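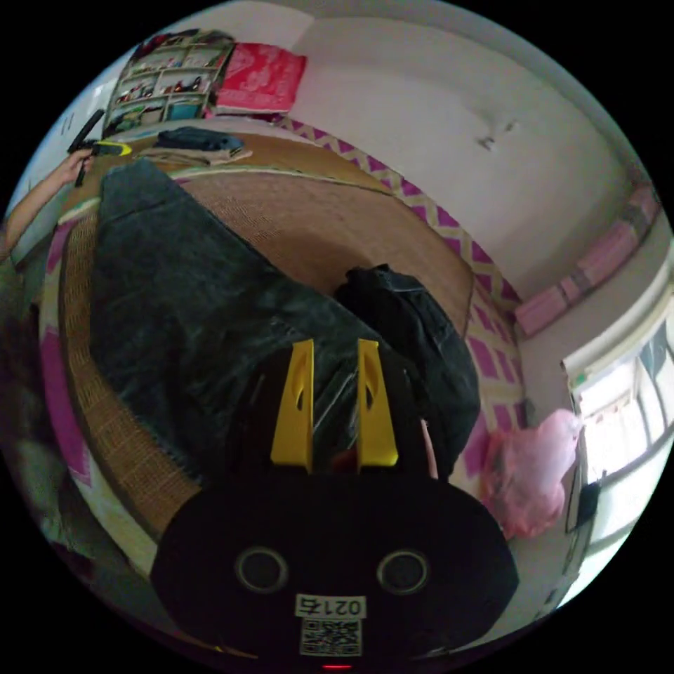
2022/01/19

寒い日が続きますね。朝、布団から出るまでの時間が日に日に長くなっていて、われながら困ったものだと思いつつ、今朝も目覚ましを2回止めてしまいました。

さて、このところずっと考えているのが、眠りと寝具のことです。きっかけは去年の5月に枕を買い替えたことでした。それまで使っていたのは、結婚したころに量販店でなんとなく選んだ枕で、気がつけば11年も頭を乗せていたのです。枕にも寿命があるとは聞いていたものの、毎晩使うものほど変化に気づかないんですよね。真ん中がすっかりへたって、横から見ると谷のようになっていました。

新しい枕は、駅の向こう側にある「プレルカノ」という小さな寝具店で買いました。入り口が狭くて、前を通るたびに気にはなっていたのに、なかなか入る勇気が出なかったお店です。いざ入ってみると、お店の方がとにかく丁寧で、仰向けと横向きの高さを別々に見てくださって、結局1時間近くもお邪魔してしまいました(そのあいだにお茶までいただいて、もう帰りたくないくらい!)。

選んだのは、中のシートを5ミリずつ抜き差しできる「ルミア」という枕です。最初の晩は正直なところ落ち着かず、夜中に起き出して古い枕に戻そうかと迷いました。でも一週間ほど我慢して、シートを一枚抜いてみたら、これがすとんと馴染んで。朝の首のこわばりも気にならなくなって、もっと早く替えればよかったなあと思ったものです。

それで気をよくして、次は敷くもののほうへ興味が移りました。子どものころ、祖母の家では夏になると座敷にござを敷いて、その上で昼寝をしたものです。起きると頬っぺたに編み目の跡がくっきりついていて、いとこと見せ合って笑ったのを覚えています。あのひんやりした感じと、少し青くさいような匂い。今でもああいう編んだ敷物を見かけると、つい手のひらで撫でてみたくなります。

冬の悩みは、なんといっても足元の冷えです。電気毛布は喉が渇いてしまって合わず、うちではもっぱら湯たんぽに頼っています。寝る30分前に布団へ入れておいて、横になるときに足元へずらすだけ。カバーは着古したセーターの袖で縫いました。縫い目はがたがたですけれど、布団の中なら誰にも見えませんからね。

掛けるものは、羽毛布団の上に毛布を重ねる派です。昔は毛布を内側に入れて、肌にあたるふわふわを楽しんでいたのですが、上に乗せたほうが温かいと教わって試してみたら、うちの布団ではたしかにそのほうがぬくぬくでした。ただ、寝相がよくないもので、明け方には毛布だけ床に落ちていることもしばしばです。

洗濯の話も少しだけ。大きな毛布は家の洗濯機に入りきらないので、商店街のコインランドリー「ジレロ」まで自転車で運びます。乾燥機が100円玉で少しずつ延ばせるのがありがたく、文庫本を片手に待つ時間も案外好きなのです。先日は読みふけってしまい、とっくに止まっているのに気づかず、次の方をお待たせしてしまいました。あのときの方、ごめんなさい。

今いちばん気になっているのは、麻のシーツです。冬に麻なんて寒そうと思っていたら、洗うほどに柔らかくなって一年中使えるという話を聞いて、心が揺れています。お値段もそれなりなので、まずは枕カバーだけ試してみようかしら。使っていらっしゃる方がいたら、洗ったあとのしわのことなど、コメントで教えていただけるとうれしいです。

今夜はしょうが湯を飲んで、早めに湯たんぽを仕込むことにします。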